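Saturday coffee post, 21/11/2020

So the Filtel arm kit finally made it out of its box! If you've been reading since January you know I've been going back and forth on this one forever, and the short version is that I caved when the price dropped to $999. I still think that's a lot of money for something that picks up toys on a table. But I've had it going for three weeks now and I have opinions.

First, what you get. The box has the arm, the gripper, a small camera that looks out over the fingers, a power brick, a bag of screws (174 of them according to the packing slip, and no, I'm not checking) and a printed booklet that I'd call optimistic. Step 7 in the booklet is wrong. It tells you to tighten the finger mounts before you've run the open and close test, and if you do that you'll be taking them off again, like I did, twice. I wrote to support and got a very nice reply from Leandro Esteban, who sent me a corrected page the same evening. Points for that.

The software comes from Midetti and you can use it free for a month, then it's a yearly plan. I wish they said that louder on the order page. It runs fine on my old laptop, though the fan gets going when the camera view is open. You move the arm by hand, it saves the positions, and then you can ask it to repeat them or mix them up a bit. My test job has been the toy peach and the orange basket, over and over, with the two of them in different spots.
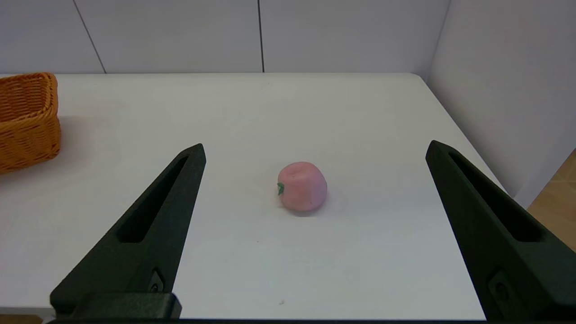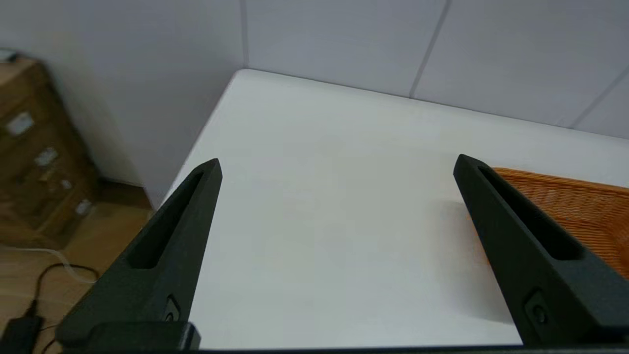

The thing I like best is the camera. I tried the Cliron kit at a friend's place last year and that one only had a camera on a stand, so half the time the arm was blocking its own view. With the Filtel you get the fingertips in view while you're steering, and lining things up gets so much easier. My nephew was doing it within ten minutes and he's nine (he also tried to pick up the cat's tail, so keep an eye on that).

What I don't like: the noise! There's a whine when the arm holds still in certain positions, and it's the kind you stop hearing until somebody else walks in and asks what it is. The power cord is too short for any normal room. And the soft finger pads are sold separately by Barroso, so add that to your budget if you want to handle anything slippery. I haven't bought them yet. Peaches are fine without.

I've logged 347 pickups so far, and my success rate went way up once I slowed the arm down to the second lowest speed. The default is much too eager for a beginner. Change that first, before you do anything fun with it.

Would I buy it again? At the sale price yes, at full price I'd probably wait. A couple of you asked if it's good for a classroom and I think so, as long as one grown-up builds it ahead of time. Next week I'm going to try it with clothespins, and if you've got one of these at home, tell me what speed you're using!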